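Werkix Forum > Purchasing and Planning > Budget for kitchen cell, tray and trash handling

wuisan_ops
28 March 2022
Planning a purchase for May. Ceiling is 2,000 for the end effector, mount not included. Tasks on our list:

1. Tray handling on the counter. Bamboo, raised rim, two-hand grip, dish rack close by.

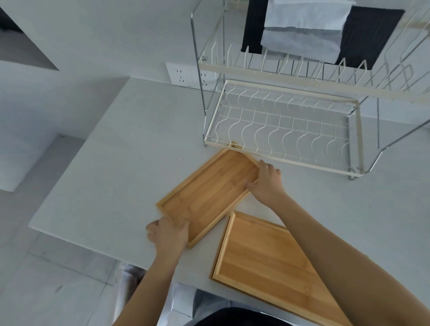 2. Waste. Thin plastic bag on the floor, packed with cardboard and paper.

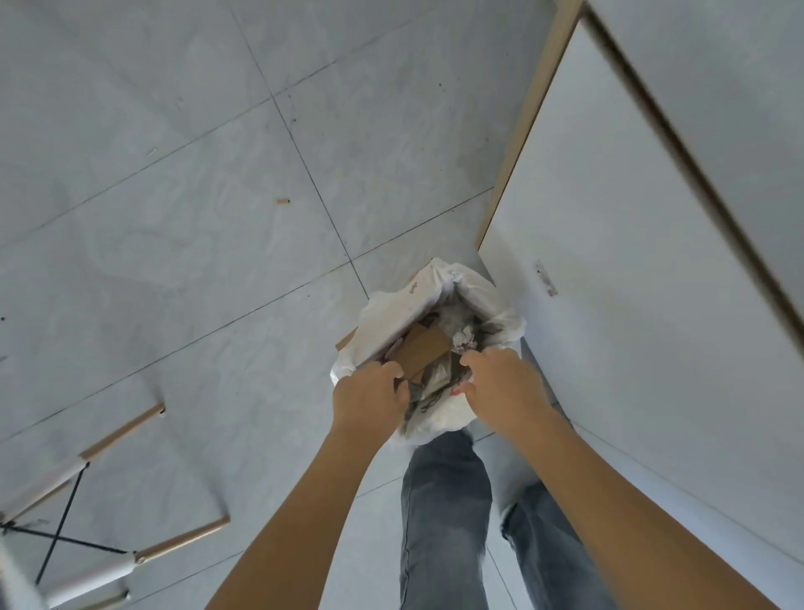
Bag work, both hands at the opening

Pritdale quoted 1,916 for the two-finger unit. Is one gripper enough for both?

Gamer
For trays, yes. A rim is an easy feature to grip. For the bag, no. Film folds under parallel jaws and you will spend the savings on integration hours.

S. Hidayat
Disagree with Gamer. We run the same class of unit on film with soft pads. Slow, but it holds. The larger problem is that 1,916 leaves 84 for pads, cable and spares. Ask whether the quote includes the coupling.

wuisan_ops
It does not. Sorting step for reference – cardboard in one hand, foil in the other, same bag. 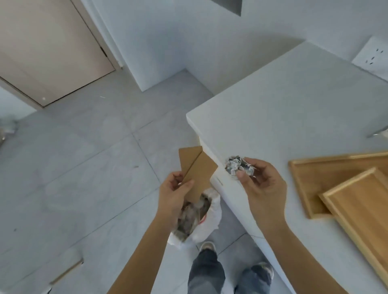 Re: Force range

Anisa Tarigan
Crumpled foil and folded cardboard need different force limits. Check the minimum force on the data sheet before payload. I would move the bag to phase 2 and buy for trays only.

Gamer
Agree on phase 2. Still would not buy that unit for film.

S. Hidayat
Get a loan unit first. Pritdale gave us 4 weeks.

wuisan_ops
Requested. Will post the revised quote with coupling.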